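Three months of grippers at our guesthouse, what changed for us

quiltandkettle
Started in October, so it's been long enough to share. I do rooms at a small guesthouse and we're now part of the Flasemero tidying project.

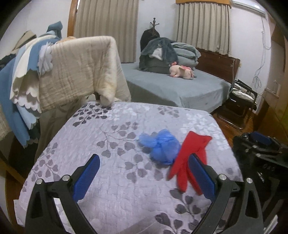
For two hours of each shift we pick up, fold and sort with the hand gripper, and that's what the robot arm will learn from later. I love it!! I went in thinking I'd hate it. My back is better too, now the carts drive themselves up from laundry (Panatlow carts, 23 rooms, no more pushing).

mopbucket_mel
Glad you're having fun, but you're teaching your replacement. Did they put anything about jobs in writing?

quiltandkettle
Yes, hours are fixed through next year. After that, who knows. I did ask.

Eskil Nordin
We did this at Clindberg. Hours stayed the same but the job moved. More checking, more fixing what the carts got wrong, less chatting in the hallway. I miss the chatting.

mopbucket_mel
See, that's my worry. Same pay for the checking?

Eskil Nordin
Small bump. We had to push for it.

C. Papadakis
Soft stuff is the hard part, isn't it? Gloves, bath poufs, anything that squashes. Our trainer has us do those over and over.

quiltandkettle
Gloves are my favorite! Grab one by the cuff and lift slow, fingers are a pain. My wrist does get sore by the second hour though, so I swap hands.

mopbucket_mel
Put the wrist thing in the log. Seriously, do it today.

quiltandkettle
Ok ok, doing it on my break :)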